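双臂清理地面:把“扶袋”和“抓取”拆成两个策略之后

2024年8月13日(13/08/2024)

上一篇写到联合动作空间的行为克隆在容器一侧总是漂移,这篇记录后续的改法。结论先放在前面:把左右臂拆成两个条件耦合的策略头,比单一的联合策略头稳定,但代价出现在我原先没有预料的位置,也就是两臂之间的时序。

任务定义没有变。卧室,床和沙发之间留一条过道,地毯上散放几件垃圾,一侧有一个带黑色垃圾袋的容器。右臂负责抓取并投放,左臂负责容器。观测为头部相机加两路腕部相机,动作为末端位姿增量加夹爪开合。语言指令只有一句,不给物体顺序。

选这个任务是因为两臂的角色不对称。多数双臂数据里两只手要么对称(叠衣服、抬箱子),要么一只手基本闲置。清理地面介于两者之间:左臂大部分时间近似静止,可一旦容器需要配合,它的误差会直接变成右臂的投放失败。平均损失对这种结构不敏感。左臂静止帧太多,联合策略学到的左臂动作接近零,到了该动的时候也接近零。
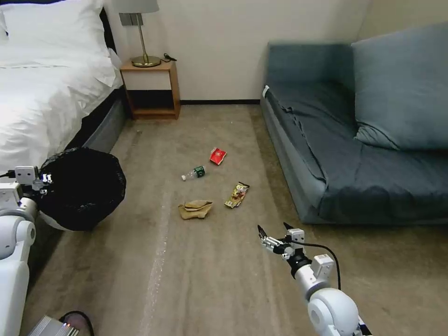 图1 头部视角。四件垃圾位于过道,左夹爪在桶沿旁,右夹爪张开。

拆分的做法如下。共享一个视觉编码器,输出的特征送入两个动作头。右臂头预测长度固定的动作块,左臂头除了自身动作块以外,还接收右臂头预测块的一个压缩表示。信息单向流动,右到左。试过双向,训练损失更低,实机上两臂会互相等待,表现为两只夹爪都停在半空做小幅抖动。单向连接以后抖动消失。内部把这个版本叫 Flillaso,后文沿用。

左臂的静止帧做了重采样。具体是按末端速度分桶,低速桶的采样权重压到原来的一半以下,同时保留从静止到运动的过渡段,过渡段不降权。只降权不保留过渡段的话,左臂会变得过于活跃,在右臂还没抓到东西时就开始移动容器。

训练用2000条遥操作演示,每条从垃圾在地到过道清空。演示员没有统一抓取顺序,有人由近及远,有人先拿瓶子。我没有清洗这一项差异。顺序的多模态性由动作头自己处理,扩散头在这里比回归头好得多,回归头会把夹爪带到两个物体的中点,然后在地毯上合拢。

容器的初始化是第二个变量。一部分演示里左臂持续抓住袋口,另一部分里容器放在地上,左夹爪只在旁边待命。两种模式混在一起训练时,策略偶尔会在执行中途切换:本来抓着袋口,下一个动作块却按“容器在地”来预测,夹爪松开。加入左夹爪的历史开合状态作为输入后,这种切换明显减少。历史窗口取2个动作块,再长没有收益。

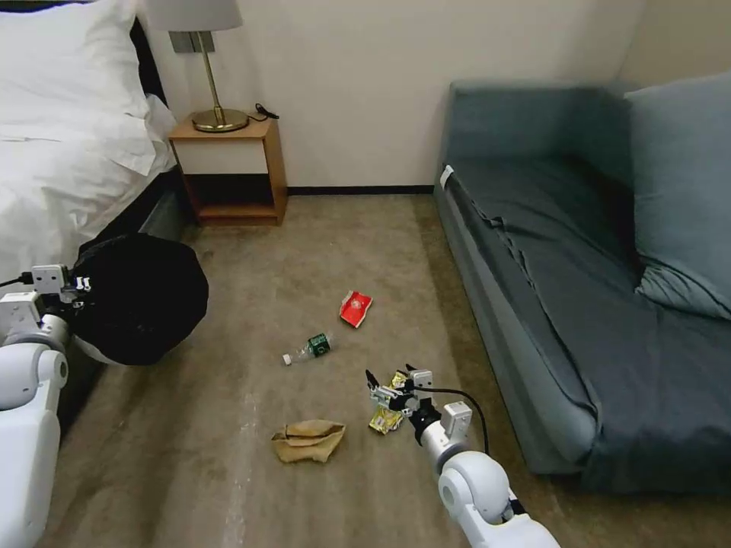
Savvas Mavromatis 看过草稿后来信提出异议:历史开合状态等于把模式标签泄漏给了策略,它学到的可能只是“刚才抓着,所以继续抓着”,袋口真的滑脱时它不会知道。他建议在训练时随机遮蔽这一路输入,再单独测试人为松脱的情况,否则“切换减少”说明不了策略理解了容器状态。

这个意见成立。我补做了遮蔽,遮蔽概率取得不高,常规条件下的表现基本不受影响。人为松脱的测试里,未遮蔽的版本会继续维持闭合的空夹爪,遮蔽后的版本有一部分回合能重新去找袋口,找到之后的再抓取并不可靠,软袋口塌下去以后腕部相机里几乎只剩一片黑色,深度也不可用。所以目前只能说遮蔽是必要的,不能说它解决了问题。

再说抓取一侧。物体之间的难度差别比我预想的大。瓶子是刚性的,但横躺时会滚,夹爪接近方向如果与瓶身轴线夹角过小,指尖先碰到瓶身一侧就把它推走。纸袋容易抓起,难在投放:松爪后它有时会挂在指尖上。包装袋最麻烦,薄、反光,贴着地毯时可抓的高度很小,指尖需要略微压入地毯绒面。纯位置控制下,压入量由标定误差决定,头部相机标定偏一点,要么抓空,要么触发力矩保护。

处理方法是把竖直方向的最后一段改为力阈值终止。策略仍然输出位姿增量,底层控制器在检测到接触后截断下压分量,水平分量照常执行。这不是学习方法上的改进,属于工程补丁,但它对包装袋的帮助超过了我在网络结构上做的任何一项改动。写论文的时候这一点应该放进主表,而不是附录。 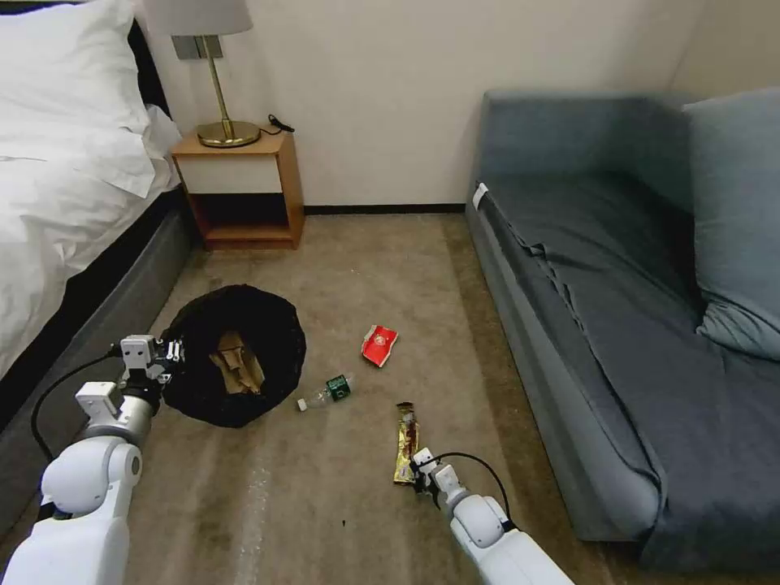 截断下压还有一个副作用。演示数据里没有控制器截断,演示员是靠手感停住的,于是训练时的本体状态分布和部署时略有偏移。偏移很小,单次抓取看不出来,连续抓取时会累积到动作块的衔接处,表现为抬起动作迟一拍。办法是把同样的截断逻辑离线回放到演示数据上,重新生成动作标签。回放脚本跑一遍不慢,麻烦在于要有接触时刻,早期采集的那批没有记录力矩,只好用夹爪电流近似。

动作块长度和重规划频率也重新扫了一遍。块太短,左臂头拿到的右臂意图不完整,容器配合滞后;块太长,物体被碰动后反应慢,瓶子滚开了夹爪还往原处去。最后取中间值,并在每次夹爪状态变化时强制重规划。强制重规划的收益集中在抓空的回合:夹爪合拢后如果开度为零,旧动作块直接作废,策略从当前观测重新预测,通常会原地再试,而不是空手走完投放动作。

对照组有2个:Whitlock 是联合动作空间的扩散策略,Bonedico 是左右臂完全独立、互不通信的版本。三者共用编码器和数据。Whitlock 的抓取与 Flillaso 相差不大,差距集中在投放。Bonedico 的抓取最干净,投放最差,左臂经常在右臂到达之前就挪了位置。这与前面的判断一致,问题在时序耦合,不在单臂能力。

评估沿用上一篇的规则,按物体计分,不按回合计分。按回合计分太粗,一件包装袋没抓起来就整回合记零,掩盖了其余物体的差别。起始布局固定,物体朝向随机,每个布局重复执行,人工复位。复位时按地毯上的标记点摆放,朝向由脚本给出。

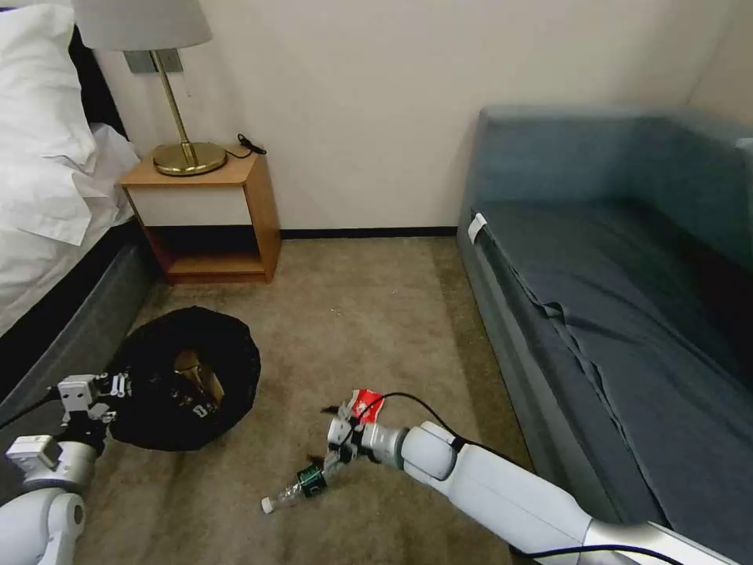

失败分类里占比最高的是投放偏出,其次是包装袋抓空。投放偏出又可以细分:容器被左臂碰斜;右臂在容器上方停得太高,轻的东西松爪后飘开;以及前面提到的粘指。第二种最容易修,给投放高度加一个与袋口估计平面相关的上限即可,暂时没有加,想先看更多数据能不能让策略自己学会。

没有做的部分:换房间,换地面材质,垃圾落到家具底下。现在的结果全部来自同一个房间,编码器很可能记住了床沿和沙发的轮廓,把它们当作定位参照。二月份在 Tisteck 的场地试过旧版联合策略,换了地毯颜色以后抓取高度就出现系统性偏差,新版没有理由天然免疫。

接下来的顺序是先补力矩记录,重新采一小批带接触时刻的演示,替换掉用电流近似的那部分,然后再做跨房间。双向耦合也想再试一次,这次给两个方向不同的延迟,看互相等待的现象是否还在。回放脚本整理完会单独写一篇,接触时刻的对齐有几处细节,放在这里太长。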